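Working copy. If you got here looking for the furniture inventory, it lives in the Bondbridge share under a folder called `chairs_final_2`, and I wish you luck with it. This repository is only concerned with what's underneath.

# Vava: floors and floor markings at Bondbridge

Vava is a table of marked areas on the floors of the Bondbridge building, with notes on the flooring they're marked on. A marked area is any shape somebody put on the floor to mean something: park the cart in this, keep the cabinet out of this, stand here when the photographer comes. Most are rectangles. A few began as rectangles and were finished by someone in a hurry.

The table was started in March by Siiri Toivonen, who wanted to know which of the markings still meant anything. Sointu Peltonen took over the flooring notes after a disagreement over the word "beige."

## What's in it

| File | Contents |
|---|---|
| `markings.csv` | One row per marking, 341 in all |
| `visits.csv` | One row per look at a marking, 1,672 in all |
| `rooms.csv` | The 13 rooms, with flooring type and door widths |
| `colors.md` | The agreed color words, and the minutes of how we got them |
| `photos/` | Reference photos |

A marking keeps its ID for life. If it's lifted and put down again somewhere else, that's a new marking, even if the person doing it insists they only nudged it.

## Columns in `markings.csv`

- `marking_id`: room letter plus a number. Gaps in the numbering are from the great merge and won't be filled.
- `shape`: `rectangle`, `L`, `line`, `other`. Please stop using `other` for rectangles you don't like.
- `long_side_cm`, `short_side_cm`: measured on the outside of the marking. The first batch was measured on the inside. Those rows carry `inner` in the `notes` column, and you'll want to correct them before doing any arithmetic.
- `purpose`: what the marking is for, in the words of whoever uses the room. `unknown` is allowed and popular.
- `flooring`: from the list in `colors.md`.
- `retired`: `y` or `n`. A retired marking may still be on the floor. It's retired in spirit.

## Columns in `visits.csv`

- `marking_id`
- `visitor`: initials
- `time_of_day`: `morning`, `midday`, `evening`. It matters more than you'd think on the darker carpets, where a marking you could trip over at noon has gone missing by five.
- `edges_seen`: how many sides you could make out without kneeling
- `corners_lifting`: `y`, `n`, or `kicked`
- `obstructed`: `y` if anything was standing on or over an edge. Record the marking anyway. Don't move the thing.
- `remark`: free text. Keep it about the floor.

## Flooring terms

Carpet in this building comes in solid, striped and speckled, and the speckled kind is where the trouble starts. Speckled carpet has no single color. It has a color from the doorway and several others once you're on your knees with a tape measure. The rule is to use the doorway color and add `speckled`. So: `gray speckled`, and never `granite`, `oatmeal`, `storm` or `old television`, all of which appear in the raw sheets and have been replaced by hand.

The hard floors are `vinyl`, `tile` or `painted`. If you can't tell vinyl from tile, knock on it. If you still can't tell, write `hard` and somebody will sigh and go look.

## How the measuring was done

With a steel tape, by one person, twice. If the two readings differed by more than a centimeter, a third was taken and the middle one kept. On carpet, hook the end of the tape over nothing: the pile gives, and you'll gain half a centimeter you haven't earned. Lay it flat and hold it down with your thumb.

Corners were checked with a carpenter's square until the square was borrowed. After that they were checked by diagonals, a better method that we should have used from the start. Both diagonals go in `notes`, separated by a slash.

## Known problems

**Room F.** Two markings overlap, and each has a purpose that rules out the other. Both are current. We asked. Both parties were very polite about it.

**Duplicate visits.** Siiri and Sointu each did a full round of the second floor in the same week without telling the other. The rows agree on lengths and disagree on nearly everything else. They've been left in as a measure of how far to trust the `remark` column.

**Vahidi import.** The first 200 rows of `visits.csv` came out of the old Vahidi spreadsheet, where an empty cell meant "no," "not checked" or "I was interrupted." They've been imported as blanks. Treat a blank in those rows as a shrug.

**Long sides.** In the older rows, `long_side_cm` is sometimes shorter than `short_side_cm`. There's a script for this, `swap_sides.py`. It works if you run it once. Run it twice and you're back where you began.

## What it's good for

Working out which markings can come up before the carpets are cleaned. Settling where the carts go. Estimating how much marking a room of a given size tends to collect if left alone.

It won't tell you whether a marking is in the right place. Grisitby asked us for that when they were planning their own floors, and the closest we could offer was the `purpose` column and a chair to sit in while reading it.

## Adding rows

1. Take the newest copy of both tables.
2. Look up the marking ID in `rooms.csv` and `markings.csv` before inventing one.
3. Fill in the visit row while you're in the room. Memory improves floors.
4. Send the change to Sointu if it touches flooring and to Siiri if it touches anything else.

Photos are optional. If you send one, get some of the marking and some of the bare flooring into it, and caption it with the doorway color. One edge is enough for a reference photo; dimensions come from the tape.

## Still to do

- Re-measure the `inner` rows
- Merge the stairwell landings into `rooms.csv`, or decide in writing that a landing isn't a room
- Find the square

## Reference photo: carpet
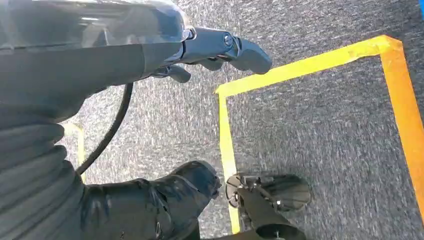

*Flooring `gray speckled`, shape `rectangle`, left edge near the bottom. Obstructed: `y`.*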